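Hearing checks move to the festival gate

Agnese Liepiņa has run the sound safety program at the Brollstead summer festival for 7 years. She trained as an audiologist and spends most of the year in a clinic. In July she works from a tent beside the main entrance.

"The level at the mixing desk is only one number," she says. "What matters to the ear is level multiplied by time. A person who stands near the speakers all afternoon gets a very different dose from one who moves between stages."

Her team offers a short hearing test on arrival and repeats it before people leave. Last summer 1,536 visitors took the first test. Fewer came back for the second, and Liepiņa treats the results with caution.

"The ones who return are often the ones who already feel some ringing," she says. "That skews the sample. We can't read it as a rate for the whole crowd." 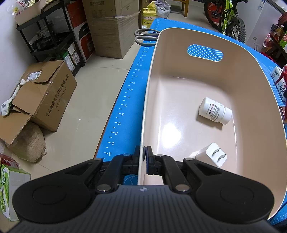
The gripper's two fingertips closed on the rim of a plastic bin.

Consuelo Tamayo, who plans the stage layout, used the findings to change the site map. The Rozīte stage was turned away from the food area, and 8 rest points were added where the measured level stays low enough for normal talk.

"We expected people to ignore them," Tamayo says. "They were full by early evening. Some visitors told us they stayed on the site longer as a result."

Earplugs are free at every bar. Liepiņa prefers the filtered type, which lowers the level more evenly across the range. Foam plugs cut the high notes most, and many listeners take them out after a song or two.

"A plug in your pocket has no rating at all," she says.

The next festival will have 31 fixed sound meters, with readings shown on screens by each stage. Tamayo is still settling where the cables will run.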